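The Day the Sewing Robot Said "Nope" 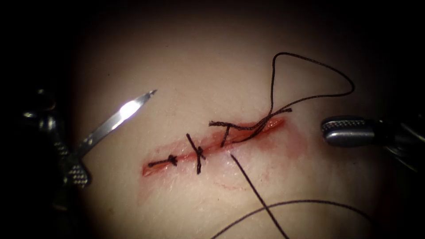 MACHINES THAT GO WRONG | Ages 8 to 12

Okay, if you're a bit squeamish, take a breath. There's some blood up there, and a cut with stitches in it. I went wobbly the first time I watched this kind of work, and I was a grown-up with a visitor's badge on, so you're in good company if your tummy flipped.

I write about machines that break. Toasters, trains, vending machines that eat your two-dollar coin, all of it. A reader asked me whether robots ever muck up while they're stitching, so I went to the MacLeod training lab to find out. The people there practise robotic stitching and they keep a big fat notebook of everything that goes wrong. My favourite kind of notebook!

First, who's driving?

Lots of kids (and my mum) think a surgery robot does its own thinking, like a robot in a movie. The ones at MacLeod don't. A person sits at a desk called a console, looks into a viewer, and puts their fingers into two little handles. When they move their fingers, the tools move too. If their hand moves a long way, the tool moves a tiny way, so big clumsy human hands can do teeny neat jobs.

Look at the left side of the picture and you'll find one tool with curved, shiny scissor blades. Coming in from the right is the other one, a rounded grasper for holding things. You could think of it as very small, very fancy pliers. There are three stitches across the cut, and the top one isn't finished yet. See the big loop of dark thread going up to a point? It's part of the stitch that's still being tied.

A surgical knot is built up in layers. Each layer is called a throw. You wrap the thread, pull it through, snug it down, then do another throw on top so it can't slip. If you've ever tied your shoelaces in a double knot, you've got the idea. Now try doing it with pliers!

So what went wrong?

The page I liked best in the notebook was from Wednesday, February 19, 2020. Hermenegildo Huerta was at the console, and he'd been tying knots all morning without any trouble. He was in the middle of a throw when he moved his right hand and the right tool didn't go where his hand went. It lagged behind. His fingers had already stopped and the tool was still catching up.

It was a really small lag. You or I might not have noticed. But there are two sensors inside each joint of that robot, and both of them measure how far the joint has turned. They're supposed to agree. It's like having two friends count the same pile of marbles. If one says 59 and the other says 59, terrific. If one says 59 and the other says something else, you'd better stop and count again.

That morning the two sensors in one joint didn't agree. So the robot did what it was built to do. It beeped, a yellow light came on, and both arms froze exactly where they were.

Why freeze?

I would have guessed that a robot in trouble should back away and get out of there. I said so, and Grigore Coman, who fixes the arms, pulled a face at me.

"It might be holding a thread," he said. "If it's holding a thread and it backs away, what happens to the thread?"

Oh. It gets yanked! And a thread that's gone through something soft can tear it. Letting go isn't always safe either, if the tool happens to be holding something that needs to stay put. So this robot stays still and waits for a person to choose. Engineers call that failing safe. The machine has broken, but it has broken in the least harmful way anyone could come up with.

You've met other things that fail safe. A lawn mower stops when you let go of the bar. An elevator has brakes that grab on if the lift starts going too fast.

What the people did

People who work with robots practise for bad days, the way you do fire drills at school. There's a checklist stuck to the wall at MacLeod and it goes like this:

Take your hands off the handles.
Say out loud, "Arms stopped."
Look at the tools. Is either one holding anything?
Read the message on the screen.
If a tool has to come out, the helper beside the robot opens it by hand, slowly.

The helper that day was Anas Hamdan. He had a special little key that opens a grasper even when the power's off. I had a go with it on a spare tool. You turn it and the jaws open, no electricity needed. I think it's brilliant that somebody thought of that, and I turned it so many times that I was politely asked to give it back.

Then they swapped the tool for a new one, checked everything, and Hermenegildo finished his knot.

Finding the culprit

Grigore took the old tool apart on his bench. Inside the long thin shaft there are cables, finer than you'd expect, which pull the tip this way and that. They work a bit like the brake cables on your bike. One of them had started to fray. A frayed cable stretches, and a stretchy cable makes a tool slow to follow. He let me see it under a magnifier and it looked like the end of an old rope.

The lab now retires its tools sooner, and someone checks the cables before each session. The notebook has 1,591 entries in it, by the way. Most are very boring (my favourite boring one just says "chair squeaks").

Try it at home

Grab a shoelace, two pairs of kitchen tongs and a cushion. Lay the lace across the cushion and try to tie a knot using only the tongs. Have a friend yell "Freeze!" whenever they like. When they do, stop dead and look at your tongs. Are you holding the lace? What would happen if you jumped backwards?

My best time is awful and I'm not sharing it. Send me yours.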